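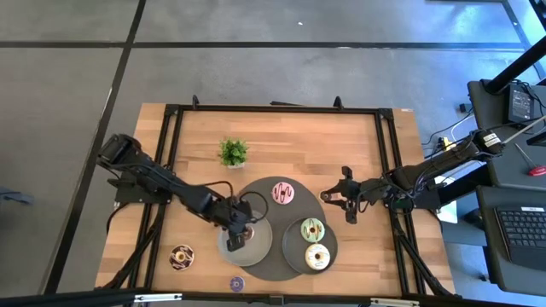
Break-ins and thefts: where things stand

Reports of thefts from vehicles and garages in Traltside went up again over the spring. The police district's latest sheet, dated 5/20/21, lists 678 reports for the past year across the whole district. Most of them involve unlocked cars. Tools and bikes taken from open garages come second.

Two people were arrested near Söderlund Park after a resident called in a man trying door handles along the row of parked cars. Officers found a bag with three phones, a drill and several sets of keys. Both are charged with theft and possession of stolen property, and their next hearing is in August. If you had keys taken this spring, call the property desk and give your report number. Some of the keys have not been claimed.

The drill was returned to Rigoberto Aguirre, who had scratched his initials on the battery housing. He had filed a report the same morning he missed it, with the serial number.
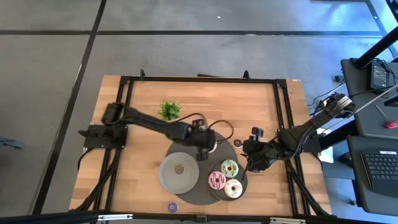 Callum Oakley wrote in to say that he reported a stolen bike in the winter and never got a call back. "I gave them the frame number and a photo. I don't mind if they can't find it, but I would like to hear something either way." We passed this on to the desk sergeant. The answer was that bike cases are closed after 60 days without a lead and a letter is supposed to go out. Callum did not get one — if you are in the same position, send us your report number and we will add it to the list we bring to the next meeting.

The Hovulico Street lot has new lights on the north side. The south side is still dark after the third row, and four of the cars broken into this year were parked there. The owner of the lot says the rest of the work is waiting on a permit. 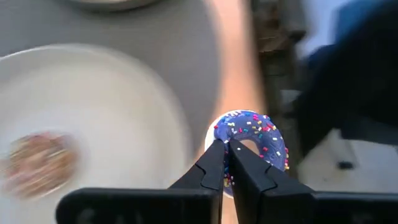
Marking your property

Ye-rin Hwang has the engraving pen and will lend it out for two days at a time. Bikes should be marked under the bottom bracket and again on the inside of the fork. The district register now holds 2,383 items, and 1,094 of those are bicycles. Adding yours is free, and the form takes one page. Write down serial numbers for anything with a battery.

Several people have asked about small losses and whether they are worth the paperwork.
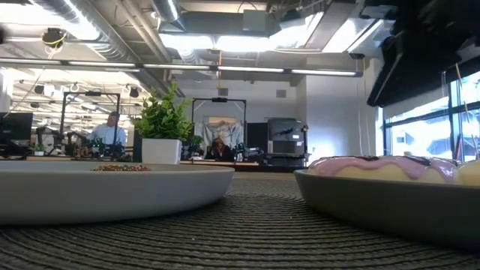
Should I file a report if only loose change was taken? File one anyway, by phone or online, as patrol hours are set by the number of reports on each street.

Lamisi Asamoah has paper copies of the form for anyone who would like one.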